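There's a particular kind of envelope that can sit on a kitchen counter for a week before anyone finds the nerve to open it. In Wasuda, a town where plenty of folks cut hair or fix engines on the side, it comes from the county tax office, and this spring 843 of them went out.

Most were nothing scary at all — a missing form, a sum that didn't match, an estimated payment that came in short. One baker in the Gowda neighborhood fretted for days (and lost a good deal of sleep!) over a bill for $117.

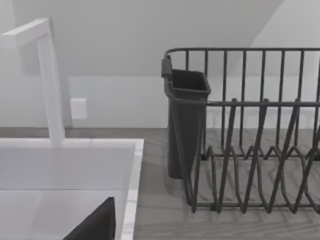 ## Read it twice, then check

Look for the tax year and the reply date before you look at the amount. Then pull out your own return and set the two side by side. If they agree, pay and keep the letter. If they don't, write back by the date given, and send copies, never your originals.

The free tax desk at the Closska library has helped over 340 people do just that, and the wait is seldom long, even in August.

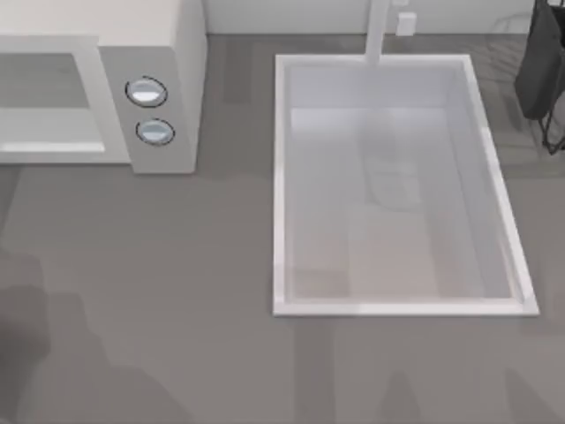 ## What to bring

Bring the letter, the return it mentions, and your last 3 years of records if you have them — a shoebox is perfectly fine.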